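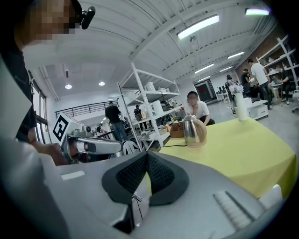

Making the kitchen easier for an older parent at home

3 min read

When a family member or a paid carer helps an older person only some hours of the day, the kitchen must work also in the other hours. These are small changes we made in my mother-in-law's unit in Gresholm.

Bring the daily things down. Cups, plates, tea and cereal go between hip and shoulder height. She should not need the step stool at all.

Fill the kettle less. A full one is heavy for a sore wrist. We put a line of coloured tape on ours at 600 mL, enough for two cups.

Put a damp tea towel under the chopping board, so it does not slide when she cuts with one hand.

Loosen new jar lids before you leave, then close them again softly. Same for the milk.

Write the opening date on every container in the fridge with a thick marker. Leftovers we throw out after 3 days.

Take away the loose mat in front of the sink. If the floor is cold, non-slip slippers are better.

Keep a list of the visits and the phone numbers on the pantry door, in big letters.

Related
Labelling the medicine cupboard
A shower chair for a small bathroom
Meals to freeze before August

© Vodau Home Pages | Contact | Back to top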